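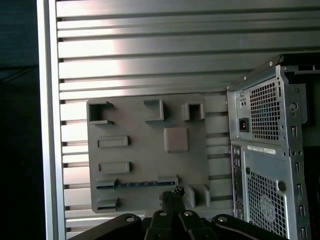 Robles, October

Section 5: Mounting the practice board on the slotted panel

Read this one before you touch the panel. Most of the trouble people have later on comes from a board that was put up crooked or over-tightened. Twenty minutes if you take your time. Less the second go.

The practice board is the flat gray printed one, motherboard shape, nearly square. It's plastic all the way through. No circuits, nothing live, no need for a wrist strap. Treat it like a plastic part and you'll be fine.

What you need

Slotted aluminum panel, already fixed to its upright rails (Section 4)
Gray practice board
Comgate slot nuts and matching screws, bag of 8. The board takes four, the rest are spares
Hex key from the same bag
Soft cloth
Small spirit level, or a phone if that's what you have

Not in the box: the level and the cloth.

Before you start

Wipe the slats. Bright aluminum shows every fingerprint and the grooves collect dust and little metal curls from the saw. Run the cloth along each groove, left to right. If a curl is stuck, pick it out with the corner of the hex key. Don't blow on it, you'll get it in the eye.

Check the vertical rail too. Should not move when you push it sideways with your palm. If it moves, back to Section 4, step 5.

5.1 Finding the right way up

The board will go on in any of four directions and three of them are wrong. Go by the raised parts.

The row of three boxy shapes goes along the top. Open square socket on the left, solid block in the middle, open square socket on the right. The chip block (square, rounded edges) then sits under the right-hand socket. The two long slots sit on the left half, one under the other. The long connector strip with the darker bluish-gray inset runs across, lower down. If the strip is standing up like a post, you're a quarter turn off.

The U-shaped bracket should end up near the bottom right. Quick check, good enough for most people: bracket low and right, strip level, go ahead.

NOTE: Older Mindolar prints have no arrow on the back. Newer ones do. Arrow points up.

5.2 Putting it on

1. Choose your grooves. Left of center on the panel is the usual spot, keeps the right side free for the parts tray later. Any height you can reach without stretching.

2. Slide four nuts into the grooves, two for the top corners and two for the bottom. Ridge side facing out. They drop in at an angle and then turn flat.

3. Hold the board against the panel and line up the top left hole. Start that screw by hand. Three turns, no more.

4. Top right, same thing. The board now hangs by itself but don't trust it, keep a hand under.

5. Bottom two. If a nut has wandered, nudge it along the groove with the short end of the hex key. Don't bend the board to meet the nut. Move the nut to meet the board.

6. Put the level on the top edge of the board. Not on the sockets, their walls are thin and not always true.

7. Snug the screws in a cross, top left, bottom right, top right, bottom left. Then round again the same way.

8. Stop when the board doesn't shift under your thumb. That's tight enough.

CAUTION: Plastic cracks. Over-tightening makes a white line at the corner hole and after that the corner is done for. If you see a white line, back the screw off half a turn and leave it.

CAUTION: Do not pull the board about by the open sockets or by the U bracket. They look like handles. They are not handles.

5.3 Checking the fit

Try each place by hand before you hand the board over to anybody.

Long connector strip: take the long practice card and press it in straight, both ends together. It should sit down between the end caps. Rocking end to end means it's catching on one of the small notches. Take it out and look for a string of plastic left over from printing. Nail file, two strokes, try again.

Two long slots on the left: the short cards go here. Upper first, then lower. The recess is shallow so don't expect a click, there isn't one. A card that leans a bit is ok. A card that falls out is not.

Open sockets, top left and top right: square plug, push in, pull out. Do it a few times, they loosen with use.

Chip block: nothing plugs into it. It's for the stick-on cooler pad, if your kit has the pad. Dont press the pad down hard the first time, it won't come off clean.

Small block, bottom left, under the end of the strip: leave it bare for now. Used in Section 8 only.

U bracket: clip the loose cable through it, between the two walls. One cable. Two will go in and then you'll never get them out without spreading the walls.

5.4 Light and glare

The slats throw light back at you, worst on the upper ones. If there is a lamp overhead you can get a white patch right across the panel behind the top row, and gray on bright metal gets hard to judge. Tip the lamp down or move it to one side. Drawing the blind helps in the afternoon. Painting the panel: please don't, paint gets in the grooves and the nuts stop sliding.

The board is matte so it won't glare on its own.

5.5 Moving it later

Loosen all four screws one turn, slide the board left or right along the grooves, level, tighten in the cross again. To go up or down it has to come off completly and the nuts move to new grooves. Annoying, yes. Put the screws in a cup while you do it.

5.6 If something's wrong

Board rattles. One nut is turned the wrong way round. Take that screw out, flip the nut, ridge out.

Board bows in the middle. Screws too tight, or there's dirt behind it. Off, wipe, on again.

Level on top but the strip looks tilted. Check the board edge for a lump from printing. Trim it flat and go again.

Screw turns forever. Nut has stripped. Use a spare. If you're out of spares, the Wiketero small screw pack fits the same groove.

Card won't go in anywhere. Check you have the right card set. The sets changed with the second print run and the old long card is a hair too thick for the new strip. Either sand it or ask for a new one.

5.7 Care

Dry cloth only on the board. Damp cloth is fine on the panel, dry it after. No solvent, it turns the gray chalky. Check the four screws every month if the board is in daily use, otherwise whenever you think of it.

The strips are rated for 4000 insertions. Keep a tally on the sheet at the back of this guide if more than one person uses the board.

Go on to Section 6, Loading the parts tray. Leave the hex key out, you need it again in step 1.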